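Search this site
Enter keyword
Go

September 4, 2024
By the Lindsay Street Mending Room

Sewers, patchers and patient people wanted for our fall repair season

If you have ever stood in front of the trash can with a perfectly good pair of pants in your hand, perfectly good except for the one knee, and then gone and put them back in the closet for another year, we would very much like to meet you. The Mending Room on Lindsay Street is looking for people to join us for the fall season, which starts this month and runs until the week before the holidays. We have room for two paid bench leads and a good handful of regular menders, and we'd love to fill every chair.

A little about us first. We started out in the back half of the old Vinico fabric store, with a borrowed ironing board and one lamp, and we have grown a good deal since then (we now have a great many lamps). People bring in clothes and household linens, we mend them, and they pay what we agree on at the counter. Between the start of the year and the end of July we finished 178 repairs, everything from a christening gown to a set of canvas boat cushions, and the waiting list is still long enough that we need more hands. 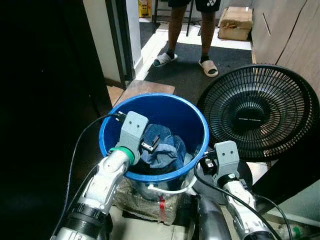
Most of what comes through our door is everyday clothing, and you should be happy working on it. There are hems, zippers, pockets with holes in them, sweaters that met a moth, and the odd curtain. Above all there is denim, and if the sight of a blue bucket with some faded denim bunched up in it makes you want to roll up your sleeves and look for the worn spots, you will fit in very nicely here! We patch from behind wherever we can, we match thread to the faded parts as well as the dark ones, and we take our time over seams, so please don't worry if you are slow. Slow is fine with us.

The two bench leads each work 44 hours a month, mostly afternoons, with one Saturday in there. You would check work in at the counter, decide with the customer what can be saved and what can't, hand out jobs, and look everything over before it goes home. You should be comfortable on a domestic sewing machine and able to thread a serger without losing your temper. We have an Alik machine, older than some of our menders, which needs coaxing on thick layers, and you would be shown how to do that. Pay is by the hour and we will go over it with you when we talk, along with parking, which is a subject all its own on Lindsay Street.

For regular menders there is no experience needed beyond being able to sew on a button and wanting to do more. Sessions last 90 minutes, you can come to one a week or to several, and we provide needles, thread, patches, coffee and usually something baked. Bring your glasses if you use them. Bring your own scissors too, if you are the sort of person who has feelings about scissors, and tie a ribbon on the handle so they go home with you. Teenagers are welcome as long as a parent or guardian comes along the first time.

We would be especially glad to hear from anyone who can darn wool properly, or who knows leather, or who could come with us once a month to our table at the Brarnau market, where we do small repairs while people wait. It gets chilly there by November and you will want gloves with the fingertips off.

To put your name in, stop by the counter on any open afternoon, or leave a note in the mail slot with your phone number and a few lines about what you like to sew. For the bench lead jobs, please bring along one thing you have mended yourself. It doesn't have to be pretty. We will call everyone back, and we'll start seating new menders as soon as we have spoken to you.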